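Reading the Flelberg inspection report

The annual report on the Flelberg remand center came out in September 2026, and I have now been through it twice. It runs to over 100 pages. Most of the coverage quoted the summary and stopped there, so these notes are on the annexes.

Annex B gives the population figures. The center was built for 200 people in two wings. The report does not print a daily headcount. It prints admissions, of which there were 1,637 in the reporting year, and a median stay. You can't get from a median stay to an average population without knowing the spread, and the spread is missing. Last year's edition had it in a table. The table has been dropped and the footnote that referred to it is still in the text, pointing at nothing.

Annex C covers complaints. The categories were changed in February. "Use of force" and "handling during transfer" used to be separate lines and are now one line called "physical contact." The total for the new line is lower than last year's two lines added together, but complaints made orally to wing staff are no longer counted, so the two years can't be compared. Tiziana Carbone raised this in her written comments as a member of the visiting board. Her comments are printed in full, which is to the ministry's credit. The reply to them is one sentence long and says the new format follows "current practice."

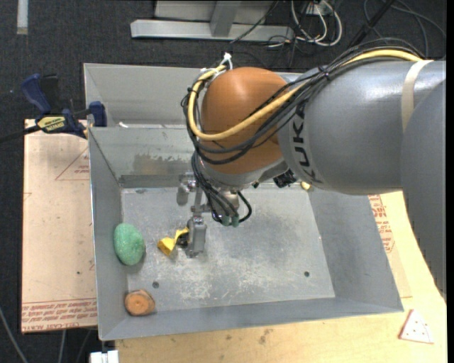 Medical access is in Annex D. The rule is that a detainee who reports an injury must be seen by a doctor within 8 hours. The report says the rule was met in "the large majority of cases" and gives no number. The log forms do have a time field for both the report and the examination — a blank copy is reproduced at the back — so the number could be worked out by anyone holding the forms.

Rosalba Sanna, a defense lawyer in Trosodov, asked for the completed forms with the names removed. She was refused on privacy grounds and has appealed. Her filing cites the Vitale decision, where the court ordered release of nearly identical records from a different facility. I have read that decision and the overlap is close. The main difference is that the Vitale records were already held in electronic form, and the ones at Flelberg are on paper.

I have put the complaint totals for both years into a spreadsheet, with the category change marked. Corrections are welcome, with a page reference please.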